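Projekte > Laufende Vorhaben > Wege in Arbeit > Zwischenbericht

Start Über uns Angebote Berichte Spenden Kontakt

Zwischenbericht an die Förderstelle
Vorhaben "Wege in Arbeit", Teilprojekt ländlicher Raum
Träger: Drunska gGmbH
Stand: Oktober 2019

Vorab: Der Bericht kommt knapp, Sachbericht und Zahlen diesmal in einem Dokument, die Belegliste geht getrennt raus. Gliederung wie im letzten Bericht, Punkt 4 ist neu (Auflage aus dem Änderungsbescheid).

1. Kurzfassung

Vorhaben läuft. Beratung gut ausgelastet, Qualifizierung nach schleppendem Start jetzt voll. Mobile Beratung in den Ortsteilen funktioniert, ist aber teurer als geplant. Zwei offene Punkte, bei denen wir eine Entscheidung brauchen: Fahrtkosten und Verlängerung der Sprachförderung. Siehe 6.

2. Teilnehmende

Im Berichtszeitraum 64 Personen neu aufgenommen. Überwiegend Saisonkräfte aus Gemüsebau und Baumschulen, dazu Angehörige, die schon länger hier wohnen und bisher bei keiner Stelle angekommen sind. Viele kommen über Mundpropaganda, ein Teil über die Betriebe selbst. Die Vermittlung durch die Ämter ist besser geworden, aber noch immer unregelmäßig: manchmal wochenlang nichts, dann mehrere Zuweisungen auf einmal.

Nicht aufgenommen haben wir Personen, deren Aufenthalt am Ort erkennbar nur noch wenige Wochen dauert. Die bekommen eine Einzelberatung und einen Zettel mit Adressen am nächsten Zielort, soweit bekannt. Zählt nicht in die Teilnehmerzahl, macht aber Arbeit. Beim nächsten Antrag möchten wir das gern als eigene Position führen.

Altersverteilung und Geschlecht wie in der Anlage. Auffällig: mehr Frauen als im Vorjahr, vor allem in der Vormittagsgruppe. Liegt vermutlich an der Kinderbetreuung, die jetzt parallel im selben Haus läuft. Die Betreuung ist nicht aus Ihren Mitteln finanziert, sondern über die Gemeinde, befristet bis Jahresende. Was danach kommt: offen.

3. Beratung und Qualifizierung

Beratungsstunden gesamt: 1783. Darin enthalten Erstgespräche, Begleitung zu Behörden, Hilfe bei Lohnabrechnungen und Bewerbungen. Der grösste Block sind nach wie vor Lohn und Arbeitsvertrag. Häufig fehlen Stundenzettel, oder es gibt sie nur in einer Form, mit der hinterher keiner etwas anfangen kann. Wir haben deshalb ein einfaches Blatt zum Selberausfüllen gemacht, mehrsprachig. Wird gut genommen. Muster liegt bei.

Zweiter Block Wohnen. Unterkunft hängt oft am Arbeitsplatz, endet der Vertrag, ist auch das Zimmer weg. Da können wir wenig ausrichten ausser früh genug fragen. Gespräche mit der örtlichen Wohnungsgesellschaft laufen, bisher ohne Zusage.

Qualifizierung: Im Frühjahr zu wenige Anmeldungen, Kurszeiten lagen falsch. Während der Ernte kommt abends niemand mehr, und wenn, dann todmüde. Seit der Umstellung auf kürzere Blöcke plus Regentage (Anruf am Morgen, Kurs am selben Tag) sind die Gruppen voll. Organisatorisch unschön, für die Lehrkräfte auch, aber es geht.

Kursangebot im Einzelnen:
- Deutsch für den Beruf, Grundstufe und Aufbaustufe
- Lager und Logistik, mit Staplerschein über den Partner Jorer
- Hauswirtschaft und Küche
- EDV-Grundlagen und Gerätekunde, Technikraum
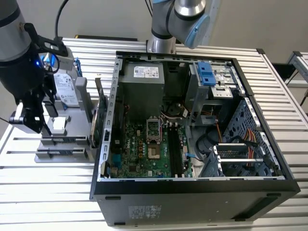
Der Kurs Lager und Logistik ist der mit den meisten Nachfragen. Jorer stellt Halle und Prüfer, wir die Begleitung und die Sprachhilfe. Die theoretische Prüfung bleibt die Hürde, nicht das Fahren. Wir haben die Fragen jetzt in einen Vorkurs gezogen, nur Vokabeln und Textverständnis, ohne Gerät. Ergebnisse dazu erst im nächsten Bericht, die erste Gruppe mit Vorkurs hat noch keine Prüfung gehabt.

Hauswirtschaft und Küche: läuft ruhig, kleine Gruppe, verlässlich. Zwei Großküchen der Umgebung nehmen Praktikanten, eine davon dauerhaft. Belehrung nach Infektionsschutzgesetz macht das Gesundheitsamt inzwischen in unseren Räumen, spart allen einen halben Tag Fahrerei.

Deutsch Aufbaustufe: Lehrkraft fiel im Sommer länger aus, Vertretung nur zum Teil gefunden. Die ausgefallenen Stunden werden bis Jahresende nachgeholt, Plan steht, Raum auch. Kein Mehrbedarf an Mitteln.

4. Mobile Beratung (Auflage)

Wie im Änderungsbescheid verlangt, gesondert dargestellt. Das Fahrzeug (intern "Doris", so steht es auch im Fahrtenbuch, bitte nicht wundern) fährt seit dem Frühjahr feste Haltepunkte an. Standorte: Parkplatz am Genossenschaftslager, Sportheim, die beiden großen Sammelunterkünfte. Beratung im Fahrzeug, bei gutem Wetter davor. Drucker und mobiles Netz an Bord, Netz am Sportheim schwach.

Gefahrene Kilometer: 2542. Mehr als kalkuliert. Gründe: Umleitung wegen der gesperrten Kreisstraße, dazu ein weiterer Haltepunkt, den wir auf Bitten der Betriebe aufgenommen haben. Dort ist der Zulauf am stärksten, würden wir ungern wieder streichen.

Werkstatt einmal außerplanmäßig (Bremsen). Rechnung in der Belegliste. Ausfall kurz, ein Termin telefonisch ersetzt.

Erfahrung bisher: Die Leute kommen erst beim dritten oder vierten Mal. Am Anfang wird geschaut, wer da steht und ob es dieselbe Person ist wie letzte Woche. Deshalb feste Besetzung, feste Uhrzeit. Wechsel im Personal kostet sofort Besucher, das haben wir im Sommer gemerkt. Aushänge in den Unterkünften werden oft abgenommen, Nachricht aufs Handy wirkt besser. Dafür jetzt Einwilligungsbogen, mit dem Datenschutz abgestimmt.

5. Zusammenarbeit und Personal

Partner: Jorer (siehe oben), die Gärtnerei Chareonsuk als Praktikumsbetrieb, Gemeinde, Gesundheitsamt, Jobcenter. Mit Chareonsuk sehr gute Erfahrungen. Praktika mit klarem Ende und Gespräch zum Abschluss, aus dem Betrieb kommen auch Rückmeldungen zu unseren Kursinhalten. Daraus z.B. die Einheit zu Pflanzenschutz und Sicherheitszeichen, die vorher fehlte.

Mit dem Jobcenter vierteljährliches Treffen vereinbart, eines davon ausgefallen. Zuweisungsbogen überarbeitet, ist jetzt eine Seite. Übersetzt wird er noch.

Personal: Alle geförderten Stellen besetzt, Umfang wie bewilligt. Eine Elternzeitvertretung eingearbeitet. Fortbildung Arbeitsrecht für das Beratungsteam hat stattgefunden, Fortbildung Traumasensibilität auf Anfang nächstes Jahr verschoben, Referentin hatte abgesagt.

Verwaltung: Umstellung der Teilnehmerdatenbank abgeschlossen. Altdaten übernommen, mit einigen Dubletten, die von Hand bereinigt werden mussten. Deshalb weicht die Zahl der Beratungsfälle im ersten Quartal leicht vom damals gemeldeten Stand ab. Korrigierte Tabelle in der Anlage, bitte diese verwenden.

6. Mittelverwendung, offene Punkte

Mittelabruf planmäßig. Sachkosten leicht unter Ansatz, Fahrtkosten darüber, Honorare unter Ansatz wegen der ausgefallenen Deutschstunden (werden noch verbraucht). Insgesamt im Rahmen.

Bitte um Entscheidung:

a) Umwidmung aus Sachkosten in Fahrtkosten für die mobile Beratung. Bleibt innerhalb der zulässigen Grenze, wir hätten es trotzdem gern schriftlich. Antrag formlos beigefügt.

b) Sprachförderung Aufbaustufe über den Winter hinaus. Im Winter haben die Leute Zeit, im Frühjahr sind sie mitten im Stoff und der Kurs endet. Verlängerung um 2 Monate würde reichen, damit alle bis zur Prüfung kommen. Kostenaufstellung liegt bei.

Zu b) brauchen wir die Rückmeldung möglichst noch vor den Weihnachtsferien, die Honorarverträge laufen sonst aus und die Lehrkräfte sind dann anderweitig verplant.

7. Nächste Schritte

- Prüfungstermin Lager und Logistik, Auswertung Vorkurs
- Nachholstunden Deutsch
- Winterfahrplan mobile Beratung, Standort Sportheim prüfen wegen Netz
- Klärung Kinderbetreuung mit der Gemeinde
- Befragung der Teilnehmenden, Bogen in einfacher Sprache ist fertig, Rücklauf läuft über die Kursleitungen

Befragung kommt später als angekündigt, war im Sommer nicht zu schafen. Ergebnisse mit dem Schlussbericht.

Anlagen: Teilnehmerstatistik, korrigierte Falltabelle, Muster Stundenblatt, Antrag Umwidmung, Kostenaufstellung Sprachförderung. Belegliste getrennt per Post.

Rückfragen bitte an die Projektleitung, vormittags am besten.

Kontakt | Impressum | Datenschutz | © Drunska gGmbH | Nach oben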